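Against the Tidy Room

I have been collecting demonstrations for a learning system for four years now, first at Oberholzer and today in a small team at Nallel. In this time I became suspicious of one word that I hear in almost every planning meeting. The word is "clean".

When people say clean data, they often mean two different things. The first is that the recording is correct: the clocks agree, the fingers are tracked, the file is complete. With this I have no quarrel. The second is that the world in the recording is simple. One gray table, one folded towel, one person who always begins from the left. I think this second kind of cleanliness costs us more than it gives.

My colleague Hashini Ranasinghe does not agree with me, and she is a serious person, so I will repeat her argument. She says a model must first learn what a sleeve is before it meets the sleeve on a bed with a flowered sheet. If we change everything at once, we can not know why it fails. For a first test, she is right. But the first test has a habit of becoming the whole project. At Oberholzer we planned two weeks on the gray table and we were still there in January.

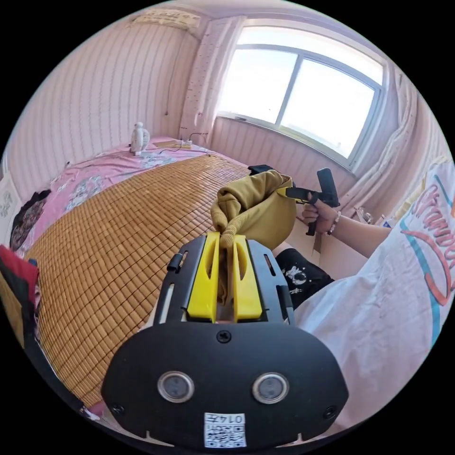
Clothing makes the problem very visible. A cup has more or less the same shape on Monday as it had the week before. A sweatshirt never lies the same way twice, and the surface under it matters also, because soft cloth on a soft bed moves differently from soft cloth on a hard table. People at home fold where they have space. Many of them fold on the bed, with the daylight coming from one side and their own things lying near. If we want a machine to help there, the examples should come from there.

I would also defend the imperfect fold. Reinaldo Barbosa, who checks our recordings, used to throw away every attempt where the person lost the cloth and took it again. I asked him to keep them. In the second grasp there is knowledge which the perfect attempt does not contain – how a person notices the mistake, and how little she cares about it.

Give me 100 attempts from 12 different homes before a much bigger pile from one laboratory. They will be harder to label, and the first results will look worse in the report. I accept this, and I wish more managers would accept it too.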